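I used to smoke. There, I've said it, and now you know the worst thing about me (apart from my singing). I stopped in October, a good long while ago now, and ever since then children have been asking me about it, because I help out at Wetside, our swimming pool, and children at swimming pools will ask you anything while you're trying to find their goggles.

The one I get most often goes like this: "My grandad says smoking is horrible and he hates it, so why does he still do it?"

What a good thing to ask! I've been asked it by grown-ups too, and usually they don't wait for the answer. So I've written it all down properly. If you know somebody who smokes and you wish they'd stop, this is for you.

## First, a word about wanting

Think of something you really want when you're hungry. Toast, maybe. With me it's toast. You can smell it, your mouth goes a bit watery, and until you've had some it's quite hard to think about your spellings.

Your brain does that on purpose. Deep inside it there's a part whose job is to notice when something is good for you and say "ooh, remember this one, let's do it again!" It does it for food, for a drink of water when you're boiling hot, for a cuddle, for winning at a game. It uses a chemical called dopamine (say it *dope-a-mean*) to send the message along. People sometimes call dopamine the happy chemical, but I think of it more as a sticky note. It sticks on the thing and says DO THIS AGAIN.

Most of the time the sticky notes are very useful. Without them we'd all forget our dinner.

## Then along comes nicotine

Tobacco is a plant, and inside its leaves there's a chemical called nicotine. When somebody breathes in smoke from a cigarette, the nicotine goes into their lungs, then into their blood, and then up to their brain, and the whole trip takes seconds. When it gets there it makes the brain put out sticky notes. Lots of them. And they're on something that hasn't fed you or warmed you up or done you any good at all.

So the brain has been tricked. It thinks cigarettes are important, like food is important. It doesn't know any better, poor thing.

My friend Nipon Duangkaew and I once tried to explain this to a group of under-tens using a pile of real sticky notes and a banana. By the end of it there were sticky notes on the banana, the bench, Nipon, and somebody's little brother. I'm not sure what they learned but they did ask to do it again, so that's dopamine for you.

## Why it gets harder and harder

If you go into a room where the music is very loud, after a bit you stop noticing how loud it is. Then when it's switched off the quiet feels strange, doesn't it? Too quiet. You might even feel a bit jumpy.

Something like that happens with nicotine. The brain gets it again and again, every day, and it changes itself to get used to it. After a while the person doesn't feel specially nice when they smoke. They just feel ordinary. But when they *don't* smoke they feel awful. They can be grumpy, fidgety, hungry, sad, or wide awake in the middle of the night when they'd like to be asleep.

The word for those horrible feelings is **withdrawal**. The word for the strong wanting is a **craving**. And when someone's brain and body have got so used to a thing that stopping is very, very hard, even though it's hurting them and they know it is, we call that **addiction**.

People can get addicted to different things. Alcohol is one, and some medicines are another, and there are people who get addicted to betting money. They aren't all exactly the same, but they've got a lot in common, and the tricked brain is a big part of it. Vapes often have nicotine in them too, by the way, even the ones that smell like a sweet shop.

## "But why don't they just stop?"

I knew smoking was bad for me. I could read! It's written on the packet! I used to stand outside the back door in the rain, shivering, in my slippers, feeling very silly, and I'd think *I don't even like this*. And then I'd go out and do it again after tea.

The part of your brain that makes plans is at the front, behind your forehead. The part with the sticky notes is further in, and it's fast, and it shouts. So the front part says "I'm stopping today," and it really does mean it, and then the other part shouts "NOW! NOW! NOW!" until the person is worn out with saying no.

When a grown-up promises to stop and then you smell smoke on their coat, it can feel as though they lied to you. I do understand that. My niece was furious with me, and she had every right to be. But I hadn't been fibbing when I promised. I'd meant it with my whole heart and then I'd had a bad Tuesday-ish sort of day and the shouting won.

I tried to stop 3 times before it worked. Lots of people need more goes than that. Each time you learn something, like which bits of the day are the worst (for me it was straight after meals, and whenever I was on the telephone).

## Is it my fault?

No.

I'll put that in a bigger way because it matters such a lot.

**It is never a child's fault that a grown-up smokes, or drinks too much, or is addicted to anything.**

You didn't cause it by being noisy or by getting your sums wrong or by arguing with your sister in the car. And it isn't your job to fix it, either. Some children hide the cigarettes or flush them down the loo. I know why they do it, it's because they love the person, but it doesn't cure the craving, and the grown-up will usually just go and buy some more (and then you've got a blocked loo as well).

What you *can* do is say how you feel. "I get worried when you smoke" is a good, plain thing to say. You can also ask them to smoke away from you, because other people's smoke isn't good for your lungs.

## What helps people stop

Plenty of things! I'll tell you mine, and some I've borrowed.

- **Patches.** They look like a big plaster and they let a little bit of nicotine in through your skin, with no smoke. Then you have weaker and weaker ones until you don't need any. Patches are for grown-ups who are stopping, so don't go trying one on your knee.
- **Special gum.** Tastes of pepper and disappointment. Worked, though.
- **Talking to somebody.** I had a nurse called Gladys Mbwambo, and I went to see her once a week, and she never once told me off. If I'd had a slip I told her, and she'd say "right, what happened just before?" and we'd work it out together.
- **Waiting.** A craving feels as if it'll go on for ever but it doesn't. It swells up like a wave and then goes down again, usually in a few minutes. I used to make a cup of tea very, very slowly.
- **Busy hands.** I knitted a scarf. It got much too long, and it's now got a name, Flostuvis, and lives on the back of the sofa like a sort of flat dragon.

I also put my cigarette money in a jar. When I'd got £500 I took my mum, who was 89, to the seaside, and we had the good chips.

## What the body does next

I love this part. As soon as somebody has their last cigarette their body starts tidying up. The heart slows down a bit. Oxygen gets round the body better. Later on, food starts to taste of more, and stairs get easier. The lungs have teeny tiny hairs in them called cilia (*silly-a*, and yes, everyone laughs) that sweep the muck out, and smoke stops them sweeping properly. When the smoke goes away, they can get going again, and some people cough more for a while, which sounds like bad news but is mostly the brooms being back at work.

Skin does better too. Every bit of you needs oxygen to mend itself, and smoking squeezes the little blood vessels that carry it. A graze on your knee, a cut finger, a place where a surgeon has put stitches, they all need good blood getting to them. Doctors will very often ask a person to stop smoking before an operation so that they heal up well afterwards.

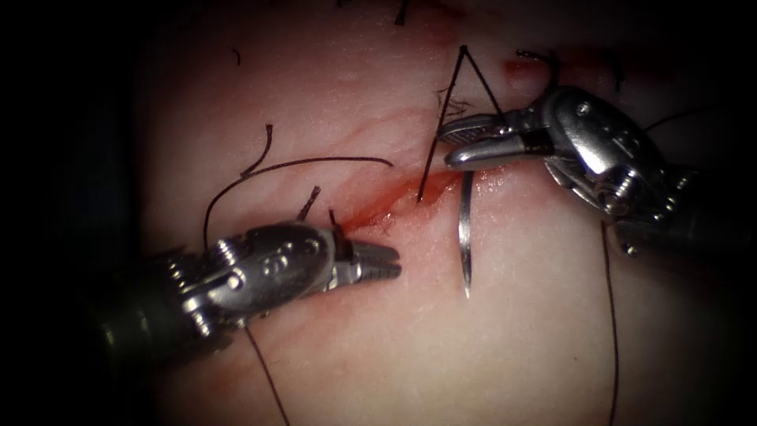 Two instruments and a pad of practice tissue.

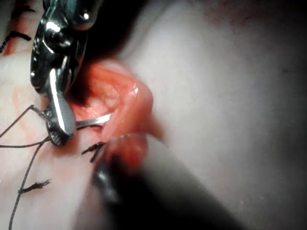

A curved needle for stitching.

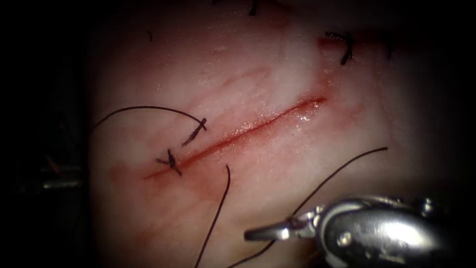

My neighbour Mitiku Worku stopped before he had his hip done, and he was so pleased with himself that he just never started again. He says he only meant to do it for the hospital! Now he walks up to the allotments and back and complains about my beans.

Not everything goes back to how it was, and I'm not going to pretend to you that it does. If someone has smoked for a very long time, some of the damage may stay. But stopping helps at any age, even if you're a great-grandad, and doctors are very sure about that.

## If you're worried right now

Worries get bigger when they're shut in. If someone at home is addicted to something and it makes you frightened or sad, or you're not being looked after, please tell a grown-up you trust. It could be a teacher, an auntie, the school nurse, your friend's mum. You're not telling tales and you won't be getting anybody into trouble for being poorly. If the first person doesn't listen, try another one. If you ever think somebody is in danger, ring 999.

And if you aren't sure how to start, you could show them this page and point at the bit that sounds like your house. A girl at the pool did that with a leaflet of mine, she'd drawn an arrow on it in purple felt tip, and her grandad's been to see Gladys now. He's on the pepper gum. I've told him to try the mint.

Elspeth MacBrayne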